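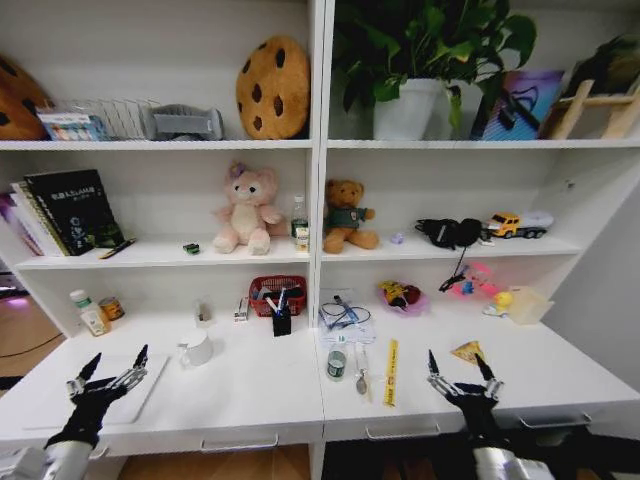

Zelldale Two-Bay Shelving Unit with Desk Ledge

Product code ZD-782. Finish: white.

The Zelldale is a freestanding unit for bedrooms, playrooms and small studies. A central upright divides it into two bays. Each bay has two shelves above a deep ledge, which can be used as a writing surface or for larger items.

Dimensions and loading

Clear width of each bay: 477 mm
Maximum load per upper shelf: 12 kg, evenly spread
Wall fixings supplied: 8
Assembly: two people

The load figure applies to a unit fixed to the wall. Do not stand or sit on the ledge. Monitor arms and clamp-on lamps must not be attached to the front edge, as the clamp pressure can mark the finish.

Assembly

Lay the back panel flat and fit the central upright before the outer sides. The upright has a short groove at one end; this end faces down. Leave all cam locks half a turn loose until the ledge is in place, then tighten from the bottom upwards. If the shelves bind, slacken the top pair of locks and square the unit against a wall.

Fixings are supplied for solid masonry. Plasterboard walls need separate anchors, sold with the Kuo bracket set. Skirting boards deeper than the rear cut-out will hold the unit off the wall, in which case use the longer Kuo spacer.

Care

Wipe with a damp cloth and dry at once. Do not use bleach, cream cleaner or abrasive pads. Felt pads are advised under wire baskets and anything with a rough base.

Changes to this product

From August 2025 the cam locks are metal throughout. Units bought earlier can be updated with the spare lock pack. The assembly sheet was revised by Cameron Kerr to show the new parts, and the old sheet should not be used with them.

Delivery

Sent flat in two cartons. Check both before signing. Missing or damaged parts should be reported to Zinhle Mathebula in the spares office, quoting the code on the carton label.

Related items
Dado single-bay shelving unit
Fumodano storage basket, wire
Kuo bracket set for plasterboard
Kuo long spacer, pair
Zelldale spare lock pack

Contact us | Delivery and returns | © Fumodano Furniture | Back to top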